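Eltham Pantry Reorganization – Progress Report
Monday, June 12, 2023
Prepared by Treasa Ó Riain for the Kimora Fund

Summary

The grant was made to replace the mixed boxes and bags in the shared pantry at Eltham with storage that residents can lift, open and wash themselves. The dry goods side is finished. The cold room side has not started and will need until September.

Work completed this period

We cleared the north wall shelves and took down the two that sagged. Bořivoj Jelínek put up the replacements over three evenings and fixed the loose bracket by the door while he was there. Out-of-date stock was thrown away or composted. What was left came to 337 items, all now on the stock sheet.

Ngaio Brunton ran two sessions with residents to agree on where things should go. Most people wanted breakfast food at waist height and baking supplies together. The older residents asked for fewer deep boxes, which were hard to get down when full. We changed the order with the supplier, Dridetti, to include more of the shallow size. The change held up delivery by 11 days.

Spending

We have spent $1,079 to date on containers, shelf boards and labels. Another $80 went to a replacement for the broken step stool, which was not in the original budget. Iman Ouali approved it from the contingency line.

Containers

Each household group has its own color, so a box left on the table can be put back by whoever finds it. The pink ones went to the second-floor group. 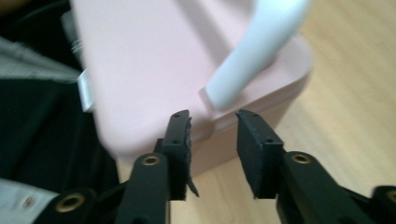
Labels have been slower. The first set peeled after a few washes, and Abdelghani El Fassi is trying a different kind on the blue boxes before we buy more. Until then the groups are using masking tape and a marker – it looks untidy but people can read it.

Still to do

The cold room needs a new floor mat and a decision on the old chest freezer. We have asked El-Sayed for a price to remove it and are waiting to hear back. Residents have also asked for a printed copy of the stock sheet by the door, and Ngaio will put one up this week.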